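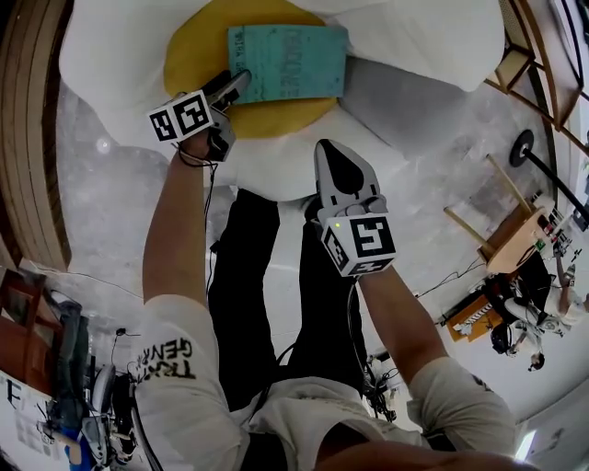

Fadthorpe, 23rd September

4. Where people read, and what they do when they stop

4.1 The diary cards

I should say up front that this section is the one I enjoyed writing most, so it runs long. Section 3 dealt with what the households read. What I want to get into now is where in the home they did it, and what happened in the minute or so after they stopped. That second part wasn't in the original plan at all. It crept in because people kept writing it on the backs of the cards.

A quick reminder of the setup. We had 12 households in and near Fadthorpe, all of them signed up through the Obeidat bookstore on the high street, and each household filled in a card every time anyone picked up a book, a magazine or anything else with pages for longer than it takes to check a phone number. They did this for 10 weeks. I had warned everyone to expect a drop-off after the first couple of weeks (there's always a drop-off!) and there was one, but it was gentle, and by the end we had 3,784 usable cards in shoe boxes under my desk. Efthymia Lazaridis typed up the lot. I owe her a very large dinner.

The front of the card asked for the room, the seat, the time, and what was being read. The back was blank. I'd left it blank to save on printing, and I now think it's the best design choice I made, purely by accident.

4.2 Seats, beds and floors

I went in expecting armchairs. I grew up in a house with a Reading Chair, capital letters and all, with a lamp that belonged to it, and I think I'd quietly assumed that every home had one. A few of ours did. But armchairs came well behind beds, and beds came behind a category that we didn't even have a code for when we started, which Efthymia labeled "low." Low covers floor cushions, rugs, mats, beanbags, folded comforters, the bottom stair, and one dog bed (the dog was elsewhere at the time, according to the card).

Low reading wasn't just children, either. We'd guessed it would be, and in the homes with small kids they certainly did plenty of it. But adults read low too, mostly in the early evening, and mostly in rooms that had a perfectly good sofa. One man wrote that he sits on the rug with his back against the couch because on the couch he falls asleep. A woman in another house said she likes to be able to spread things out on either side of her and have them stay put. I've come to think the sofa in a lot of these homes works as a backrest.

There's an older way of thinking about this, which says that people settle down to read where the light is. We checked. The cards had a box for the light source and we went through it fairly carefully, and I'm sorry to report that our readers don't seem to care much. They read in terrible light. They read by the glow from the hallway. Several of them read by the light of the refrigerator while deciding what to eat, and filled in a card for it, and I love them for that.

What did seem to matter was softness, and I'm using the word loosely. When a household bought or dug out something soft during the study, reading moved toward it within days. In one home a spare comforter came down from the closet in August for a visiting cousin, and it never went back up. By the end of the study it showed up on more of that family's cards than any chair did. I can't tell you that the comforter made them read more. Their totals went up a bit, but so did everybody's that month, what with vacation. All I can say is that it's where the books went.

4.3 Putting the book down

Now for the backs of the cards. People told us how they stopped. They told us about the phone ringing, the pan boiling over, the kid who needed a drink of water, and then they told us what they did with the book, which I had never thought to ask.

Qusai Atallah, who read the backs of the cards independently from me so that we could compare notes, sorted the answers into three kinds of stop. I'd tried a much longer list and it was a mess, so we went with his.

The first is the parked stop. The reader marks the place, closes the book and sets it on a proper surface like a nightstand or a shelf. The second is the dropped stop, where the book is left right where the reader was sitting or lying, open or shut. The third is the carried stop. The reader gets up still holding it, wanders off to do whatever needs doing, and the book ends up on top of the washing machine.

Qusai and I agreed on nearly all of the cards. Where we didn't, it was usually over stairs. Is a book left on the bottom stair parked, or was it dropped? He said dropped. I said that in my house the bottom stair is a filing system. We settled it by asking the households, and they backed me up, so stairs count as parked except where the card says the person had been sitting there.
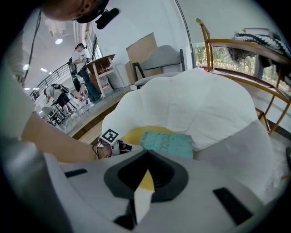 Does it matter whether a book is parked or dropped when someone stops reading?
It seems to matter quite a bit. Books that were dropped where the reader had been sitting were picked up again sooner than books that had been put away neatly, and this held in nearly every home in the study.

I didn't believe this when I first saw it, and I made Efthymia pull the boxes back out so we could look again. My own guess had been that a parked book would do better. Somebody who takes the trouble to find a bookmark is surely planning to come back! But the cards kept saying otherwise. A parked book goes back in with the other books, and it starts to look like the furniture. A dropped book sits in the way. You have to move it to sit down, and once it's in your hand you may as well read a page.

Carried books did worst by a long way. Some of them vanished for weeks. One household lost a library copy of a gardening book so thoroughly that they bought a replacement, and then found the first one in the camping gear, where somebody had carried it while looking for a flashlight.

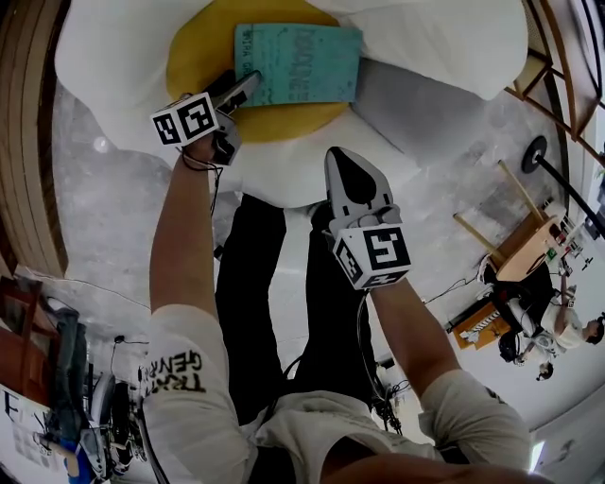 Figure 1. Teal-blue booklet on the round yellow center.

Low reading and dropped stops go together, as you'd probably expect. If you're already on the floor there's nothing to put the book down on except the floor, or whatever soft thing is covering it. So I can't fully separate the two. Maybe low readers come back sooner because they leave their books lying in the open, or maybe the kind of person who flops on a rug with a magazine is the kind of person who'd come back to it wherever it was. Two of our households did both sorts of reading in big enough amounts to compare within the same home, and in both of them the dropped books still won. Two homes is not a lot to hang an argument on. I'm mentioning it and moving along.

4.4 Tidiers

There's a person in many of these homes whom we started calling the tidier, and I need to talk about tidiers, since they nearly wrecked our coding. The tidier doesn't stop reading. The tidier comes along after somebody else has stopped and turns a dropped book into a parked one. On the card it's still a dropped stop. In the room it's on a shelf.

We only caught this when a teenager wrote, in very firm capitals, that her book had been MOVED AGAIN. After that we went back and asked all of the households who tidied and when. The answers weren't perfect (two people in the same house both claimed the job) but they let us flag the cards where a book had probably been shifted. When we set the flagged cards aside, the gap between dropped and parked got wider. I take that as a decent sign, though I'd like to see it done properly by someone who thought of it at the start.

A note on the magazine racks. We'd given each family a Plonex rack as a thank-you present, the wire kind that stands by a chair, and it didn't cross my mind that handing out storage in the middle of a study about where books end up was a silly thing to do. Most of the racks filled with mail. In one home, though, the rack clearly became a parking spot, and that family's dropped stops fell off from then on. I've left their later cards out of the comparison above and put them in the appendix with the seat codes.

We also tried the Drovero reading log, on phones, with a few of the keener participants alongside the cards. I'd hoped it would save typing. It recorded start and end times nicely enough, but it had no back to write on, and the entries we got from it were so thin next to the cards that I dropped it from the analysis. Section 5 goes over the timing data, and that's the one place where I do use it.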